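Gripper bench notebook, Flurnthorpe
21 July 2018
Handheld pair, camera framing and the power strip task

Finally got to spend a proper stretch of time with the two handhelds side by side with the overhead camera, and I'm really pleased with how much we learned! Writing it down while it's fresh, so excuse the order.

Starting point: in March we had one handheld, the old Guvau body, with its camera mounted so low that the fingers filled most of the picture and the object was hidden half the time. Since then we have gone over to the block fingers and moved the camera back. The question for today was whether the new view is good enough to compare left and right handhelds fairly, and whether the strip can be worked two-handed without the cables getting in the way.

Blank board first. I like doing this before anything else. Fingers open, nothing between them, camera looking at plain board, and then you can see exactly what the gripper itself takes up in the picture.

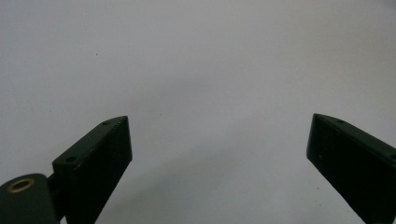 The tips come about halfway up, and I'd happily keep that. With the old mount they came so far up that you had to guess where the object was going. Now there's a wide patch of clear board between the fingers and plenty above them, so the approach is visible well before contact. Exposure is even too, apart from the soft gray patch low down between the fingers. Bai's tracking code used to trip over that kind of shading and call it an object. I ran the blank clip through the new version and got no detections at all, across 663 images. Lovely.

One thing to chase: a tiny dark speck in the upper left of the view. Could be dirt on the board, could be on the lens cover. Check by moving the gripper and seeing whether the speck travels with it. (Wipe both anyway.)

Settings as run, for whoever repeats this:

Exposure: fixed, 536 on the driver's own scale
White balance: locked on the blank board, then left alone
Controller: Cellano, firmware as shipped
Finger travel: full open at start of every clip
Warm-up: 5 minutes with the cameras streaming

Then on to the strip. I picked a white power strip on a white board on purpose, as it's about the meanest thing you can give a tracker, and the cord makes it worse. Strip at an angle at the upper right of the board, one gripper in each hand, both open, overhead camera looking down on the whole lot.
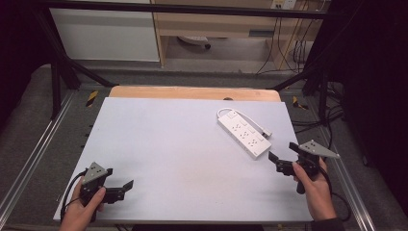
What I noticed straight away is how much nicer the two-handed work feels once you stop trying to mirror yourself. I'd been holding both grippers in the same pose because it looks tidy in the logs, and it's tiring and silly. Better: one hand holds its gripper upright and does the fine work, the other stays low and steadies. The wrist on the fine side stays much straighter and I could go on a lot longer before my forearm complained.

The dotted plates on top are doing their job well. With both plates in the overhead view the pose solve locks quickly, and it held through most of the reaches. Where it struggled was when I rolled the right wrist over toward the far edge of the board. The plate goes edge-on to the camera, the dots bunch up, and the solve gets jumpy. I want to try tilting the overhead camera a little before we start redesigning plates – a bracket change is an hour, a plate change is a week of recalibrating everything.

Cables. They are my one real grumble. The left cable runs down along the near side of the board and behaves itself. The right one goes off past the right side, and on longer reaches I could feel it pulling at the back of the body. It's a small tug but it shows up as drift in the force log, and I'd bet it's most of the left/right difference we were arguing over. Plan is to hang the right cable from above with a bit of slack and repeat the same reaches before anyone touches the calibration.

Reaching in beside the strip with the right hand, left hand parked low: 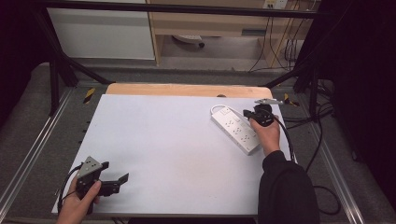 Numbers and what I make of them

Total logged today across both handhelds and the overhead: 3386 images, all time-stamped by the Cellano box. I was braced for a pile of dropped ones and there weren't any, so the new hub was money well spent. Syncing the three streams used to mean a hand clap at the start of each clip and a lot of squinting afterward. Now they just line up. I keep opening the files to admire it.

Finger shape: still a fan of the plain blocks. Flat inner faces are easy to model, easy to print, and easy to swap when they wear. The edges are getting scuffed, which I don't mind, but let's keep an eye on it in case pale flecks start to confuse the segmentation. The slim finger Flurnthorpe tried on the earlier build gets into tighter places, I'll give it that, though it flexes enough that I never trusted the width reading.

Also did a repeat of the blank view, same pose as near as I could hold it, to see how much the framing wanders between clips.
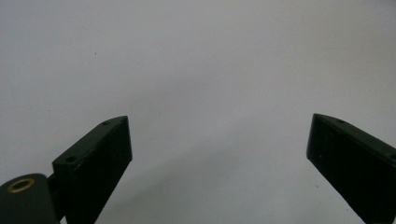

Overlaying the two blanks, the left finger hardly shifts, and I'm happy to call the mount solid. The brass insert in the corner makes a surprisingly good landmark for the overlay: warm color, clean rim, nothing else like it in view. I'd used the finger holes before, and they're small and go soft if the focus is a hair off. So from now on, align on the brass ring first and use the holes as a check.

It does bother me a bit that the ring only shows up on the left. An off-center camera isn't a problem for tracking as long as the calibration knows about it, but if we ever want to flip the images to double the data, the flipped ones won't look like anything the gripper really sees. Note to self: ask on the Bai list whether their flip option masks the corners.

To do next session:
Speck test, then clean
Right cable hung from above, repeat the long reaches
Tilt the overhead camera and redo the wrist roll
Focus: back off a touch, finger edges are softer than I'd like
Save the driver settings file with the clips this time

Boards and strip left set up so we can go straight in.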